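4.2 Planning the Station Before Purchase

Complete this section before you place an order for a Murkero two-arm unit. Arms, grippers and mounting hardware are priced separately. Changes made after the order is confirmed are billed at the Halvorsen service rate.

1. Measure the counter. Record the height of the work surface and the depth from the front edge to the wall. The standard arm covers a depth of 83 cm. For deeper counters, budget for the extended link (order code 545).

2. Measure the floor area in front of the counter. The base needs a clear width of 92 cm. Include the swing of refrigerator and room doors in the floor plan.

3. Load your room plan into the Jidov layout tool and run the reach check. Place objects on the counter at the distances you expect in daily use.
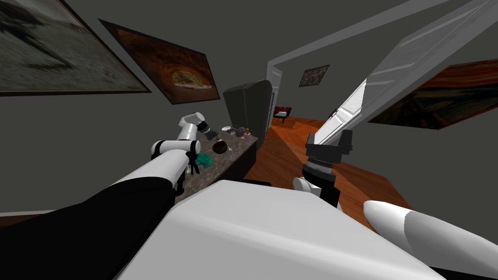

Figure 4-3. Reach check in simulation, left gripper above the bowl.

4. Check both arms. An arm that reaches the counter only at full extension has little room left to turn the wrist. Move the base and repeat step 3 before you price a longer link.

NOTE: The layout tool does not calculate payload. Use the table in section 4.5.

5. Select the gripper. Two-finger grippers are quoted per arm. Compare the open finger gap with the part of each object that will be held. For a bowl, this is the rim and not the full diameter.

6. Run the grasp view with a crowded counter. Include small items on or near the object to be picked up, as with the winged insect on the bowl rim between the open fingers in Figure 4-4. If your work includes items of this kind, add the wrist camera option to the budget. 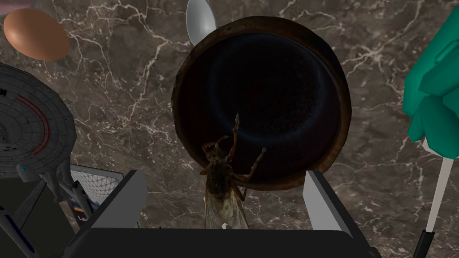
7. Enter the spares. Allow one set of finger pads per gripper for the first year. Pads ordered with the unit ship from Hodville at no added freight charge.

8. Add the cost of installation. The standard visit covers mounting, leveling and one calibration. Electrical work is not included.

CAUTION: Do not use simulation results as proof of safe clearance around people. A site survey is required before power is applied.

Send the completed worksheet (form 51) with your request for a quote. Quotes issued in May remain valid until the end of the following month.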